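Bathroom Corner: Where the Hair Dryer Goes
Drandach Newsletter, 5/8/25
By Sibel Ersoy

The bathroom corner at Drandilgate is set up again, and we have been working on the vanity top. It is a small counter and it has to hold the things people use every morning, so the question was what stays out and what goes away.

What stays out is short. The toothbrush cup, a pink bottle and the small blue container stand together to the right of the faucet. That back corner is out of the way when you lean over the sink, and you can wipe the rest of the counter without picking anything up. We tried the cup on the left side in October and it kept getting bumped by the dryer cord.

The hair dryer is the harder one. It is black, the countertop is dark, and it takes up more room than everything else put together. For now it has the left side of the counter to itself. Eirini Theodorakopoulos would like it off the counter completely and has asked for a hook on the side of the cabinet. I prefer a drawer. Either way, the routine when you finish with it is the same:

Switch it off and unplug it before you set it down.
Let it cool before it goes into a drawer or a bag.
Fold the cord in wide loops. Wrapping it tightly around the handle wears it out where it meets the body.
Check the back vent for lint and wipe it with a dry cloth.
Never leave it plugged in next to a basin with water in it, or on the rim of the tub.

Several readers wrote in about hooks after the last issue. The one we are looking at is the Tóth holder, item 351 in the supply list, which screws to the side panel and takes 2 screws. The Cladano tray, item 1642, sits on the counter and needs no tools, but it would use up most of the space left of the basin. If you have used either one for a while, write and tell us how it held up. I would especially like to hear from anyone with a narrow counter.

On cleaning: water spots show on a black faucet much sooner than on chrome. A soft damp cloth followed by a dry one is enough. Skip the scouring powder. The same cloth will do the rim of the basin and the counter behind it, where toothpaste tends to collect.

The next item in this series will cover the tub and what to keep on its rim. Please send questions to the Drandach desk. We have room for 25 short letters in the next issue.
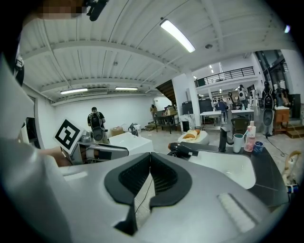
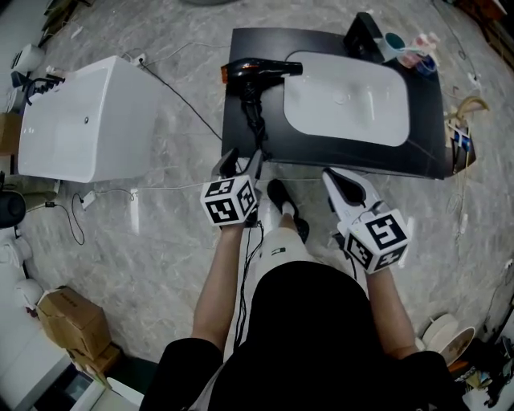
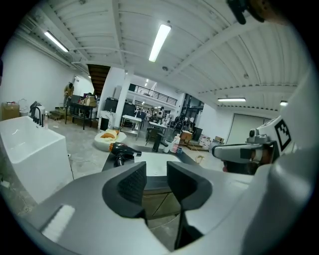
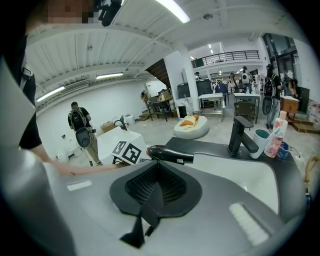

The vanity at Drandilgate, with the hair dryer, white basin and black faucet.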